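Subject: Re: [menon-data] Wiping episodes, second batch
Date: December 2022

> We have the first 44 episodes from Futdale loaded. Before you
> record more, could you say how the cloth is being held, and
> whether you want the failed grasps kept? Our loader drops
> anything shorter than 4 seconds at the moment.

Please turn that filter off. Some of the short ones are the grasps we most want.

On the hold: we leave it up to the operator. The cloth gets bunched up differently from one episode to the next, and I'd like the policy to see that spread. Flat, neatly folded starts are easy to collect but they don't help much once the cloth has been used.
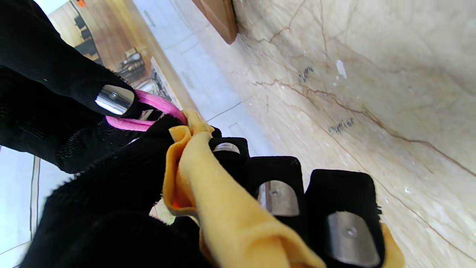 The other thing I changed is the labeling. Each episode now gets one tag for the grasp and one for the wipe, so a poor grasp followed by a decent wipe isn't thrown out as a whole. The old Zodar sheet had a single pass/fail column – I have kept it for the first batch but would not train on it.

Wrist views are stored separately from the room view. If you resample, do both together or the timestamps drift apart. 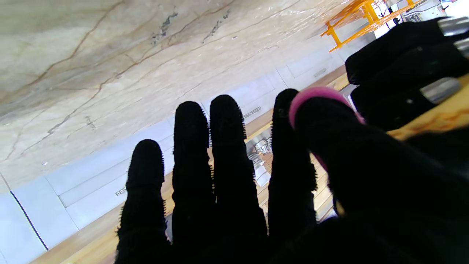 Do we need all 1000 episodes before the first training run?

The plan is to start at the end of the next 12 sessions with whatever we have, then pick what to record from where the policy does badly. Plaltberg can run the evaluation on their side.

Let me know when the filter is off and I'll push the second batch. The tag list is in the same folder as before.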